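Emergency Money Checklist, Pistance Building, checked by Beatrice Rotich in June

Emergency cash in locked box: OK. Counted 1000 dollars, small bills.
Credit card for repairs: OK – but the limit is too low for a hotel. Please ask the bank.
Copy of insurance policy: NOT OK. Page 14 is missing.
List of card phone numbers: OK. I called two of them, waiting was around 10 minutes.
Automatic payments: 23 on the list, the one to Drunerov is old and must be stopped.
Card reader without power: not tested. Softić has the battery.

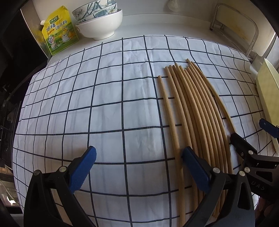
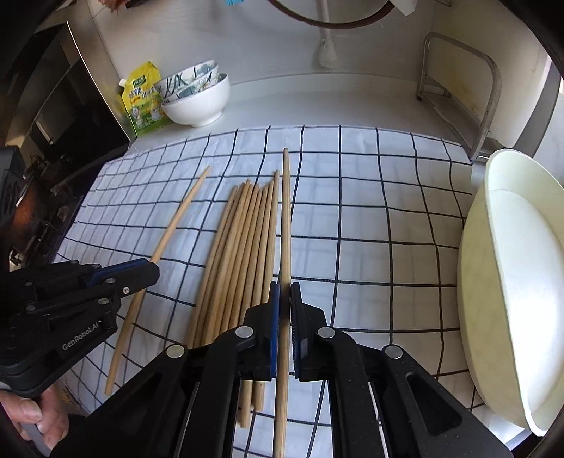 Category: Household and Table

Next check is before the storm season ends. Skollthorpe office uses the same form – please send them the new copy.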